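Print this page | E-mail this page

Bright plastic-looking bowls and cups, how do you keep the sets together?

Posted by Lleucu Morgan

Quick one, on my lunch so sorry for typos. I run the play kitchen corner at our drop-in and the bowls are driving me nuts. Big ones and little cups, all colors, the Ostier kind plus some Zitumano ones that got donated. They get dumped in one tub and by the end of the morning it's a jumble. Kids can't find the cup that goes with their bowl, tears, you know how it goes.

Tried stacking by color. Lasted 2 days. Tried a shelf, the cups roll off. Budget is basically zero, 21 dollars left till the fall. What works for you?? Also do I need the cups to match the bowls at all or am I being fussy.

Girish Shakya

Not fussy. But drop the stacking, little kids stack everything into one tower and then it's jammed.

What I do – cloth on a table, dark plain color, everything laid out in the open. Bowls toward the corners, cup next to its bowl where you've got a match. Dark green is good, the bright stuff really shows up on it. Pack away from the table straight into bags, one color per bag. Drawstring ones, the Lindgren ones wash fine. Takes 4 minutes if the kids help, longer if they really help.

Couple things I learned the hard way:
Pull the cloth tight or clip it. Ours bunches up and the cups go over.
Keep stuff in from the edge, a big bowl half off the cloth is going on the floor sooner or later, and on tile you will hear it.
Put the blue with the blue first. Easy win, gets them started. Green is were they argue, too many green cups.

Mine laid out, needs straightening:

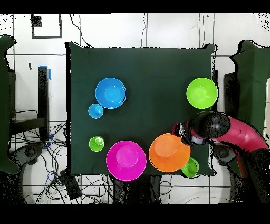 OSTRAVA, July

Blue cup's right up against the blue bowl, that's how I like it. Green ones ended up down by the pink and the orange, nowhere near the green bowl, so that's the next job. Pink bowl wants pushing back up too. No matching cups for pink or orange on there, doesn't matter, let them borrow a green.

If you want spares try Clidier, they sell odd cups loose. Don't get the box of 3000 beads they push at checkout.

clidierfan

just use a bin. we have one bin. its fine

Lleucu Morgan

Thanks Girish, going to try the cloth. Got an old curtain that'll do. Not the bin, sorry – bin is how I got here.

Last updated: July

Contact us | Copyright, all posts belong to their posters | Back to top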